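Home Projects Reports Archive Contact

Home Advantage in the Plilow Handball League
Student project report, spring term

Our project asked whether teams in the Plilow league win more often at home, and whether the size of the crowd matters. We used the results of 138 matches, taken from the league's own score sheets. Matches on neutral courts were left out.

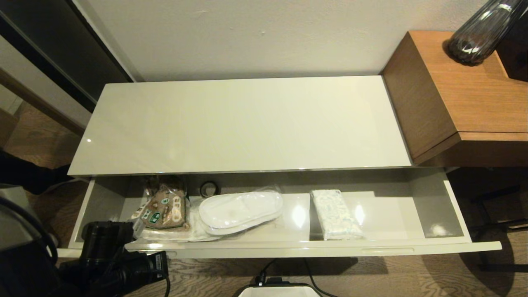 Travel was the first thing we looked at. Pilska has the longest trips, and for most away games the team stays overnight in a hotel. We had no way to measure how well players sleep on the road, so we used distance instead. Hotel nights all look much the same on paper, down to the white slippers sealed in a plastic bag in a drawer, and the score sheets say nothing about them. Teams that traveled more than 100 miles lost by 2 goals more on average than teams that came from nearby.

Crowd size was harder. Clornton plays in a hall that holds around 4,000, while Apaza plays in a school gym with a few rows of benches. We expected Clornton to have the stronger home record. The two records were almost the same, and Apaza did better in close games – those decided in the last five minutes. 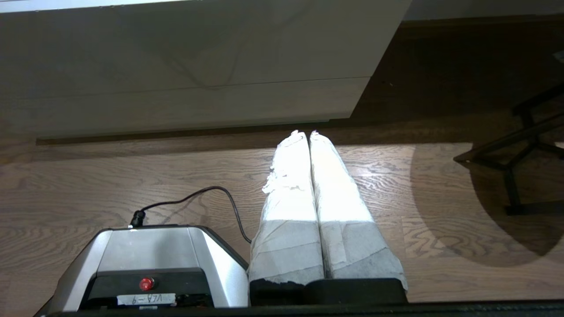 A former Apaza player who read our draft wrote that the gym floor is shorter behind the goals than in other halls, and that visiting wings often misjudge it. We had not thought of the court itself as a factor. We could not test it with our data, as the score sheets do not show where shots were taken from.

Next steps: add shot location, and split the travel figures by month. April has too few matches to use alone.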